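映画『サリトゥーラ』製作発表記者会見に関する報告

一、本書は、製作会社トゥンデック(Tundeck)広報部が、作品『サリトゥーラ』(Sallitura)の製作発表記者会見の経過を記録し、関係各部に回付するものである。会見は2022年10月27日、ホテル・パトリシオ(Patrício)二階の広間において開催された。

二、出席した報道関係者は受付名簿によれば471名であり、用意した椅子の数を超えた。後方の立見については、会場側の了解を得た。登壇者は監督、主演俳優および子役の三名とし、子役の持ち時間は学業への配慮から19分と定めた。

三、子役は定刻に登壇し、一礼ののち着席した。事前に渡した想定問答は八枚であったが、当人はこれを膝の上で四つに折り、終了まで開かなかった。
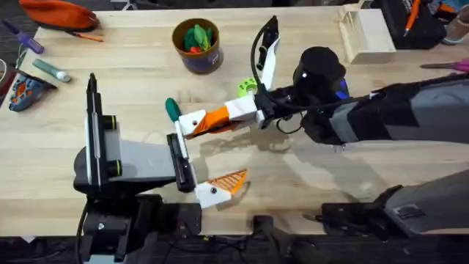 質疑の冒頭、記者席より次の質問があった。

問 この役を引き受けた理由は何ですか。

答 せりふが少なかったからです。台本を全部読んだら、少ないのは前半だけでした。

四、会場に笑いが生じ、監督もこれに加わった。主演俳優は、自分も同じ見込み違いをしたと述べた。この発言は想定問答に記載がなく、広報部として訂正を要するか否かを協議したが、要しないものと決した。

五、続いて、撮影中に最もつらかったことは何かとの質問があった。子役はしばらく答えず、司会者が次の質問に移ろうとしたところ、マイクを持ち直して、犬が途中で替わったことであると答えた。作中、少年の飼い犬は全編を通じて一頭である。撮影では、最初の犬が老齢のため二月に役を退き、毛色の近い別の犬がこれを引き継いだ。この事情は契約上の公表事項に含まれていない。

六、司会者は、二頭の見分けはつくかと尋ねた。子役は、つかないように撮ったと監督が言っているので、つかないと思う、と答えた。そのうえで、最初の犬は名を呼ぶと必ず左の耳だけを動かした、と付け加えた。監督は手元の水を飲み、発言しなかった。

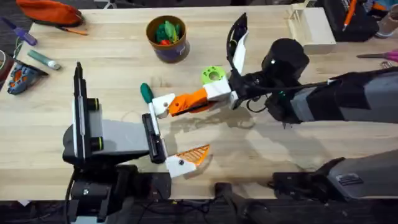

七、会見終了後、配給会社トンダルド(Tondard)より、犬の交代に関する発言を記事から除くよう各社に要請してはどうかとの申入れがあった。広報部はこれを一旦受理し、要請文を起草した。文案は三度改められ、三度目の稿では犬という語が一度も用いられていなかった。

八、要請文の発送に先立ち、監督より広報部に電話があった。編集済みの全864カットのうち、最初の犬が映るものを数え直したという。用件はその数の報告ではなく、第553カットを差し替えたいというものであった。少年が戸口で犬を呼ぶ場面であり、完成版には二頭目の映像が用いられている。最初の犬で撮った映像も残っているが、焦点がわずかに甘く、採用を見送った経緯がある。

九、差替えは当日中に承認された。要請文は発送していない。

十、試写は後日、同じ広間で行われた。子役は保護者とともに最後列に着席し、上映中は私語もなく静粛であった。第553カットに至り、犬の左の耳が動いた。係員の報告によれば、子役はこのとき、折った紙を上着から出し、また元に戻したとのことである。

十一、上記の紙については、回収を求めないこととした。

以上

トゥンデック広報部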